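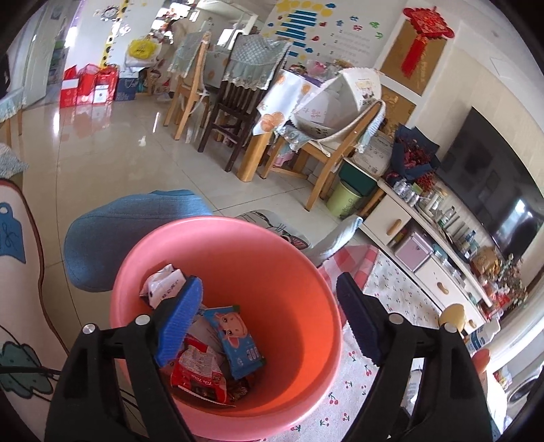
Part 2: Where the Wrappers End Up

For my Celby project I wanted to know how much of our household trash is just snack packaging. I figured it would be a little. Ha!

The pink bucket in the living room turned out to be my best source, because everybody snacks near the sofa and the green can is all the way under the dining table. I logged 111 pieces of trash over 12 days in August, and 100 of them were wrappers (the rest was mostly tissues and receipts). I really didn't see that coming! 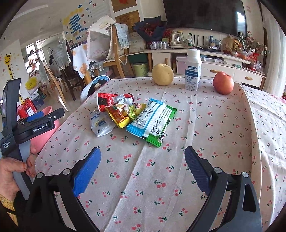
2 min read

Next I looked at the snacks before they get eaten. Five packages were on the cherry tablecloth, with a pear and an apple behind them, and guess which ones go faster in my family. The big one with the green end takes up more room than the little yellow and orange packet, so for part 3 I'm going to weigh wrappers as well as count them.

One problem with my method: crumpled wrappers are hard to tell apart, and I had to flatten a few to log them. Wear gloves if you try it. Sticky!

Still to do: redo the chart, and ask my aunt for her numbers.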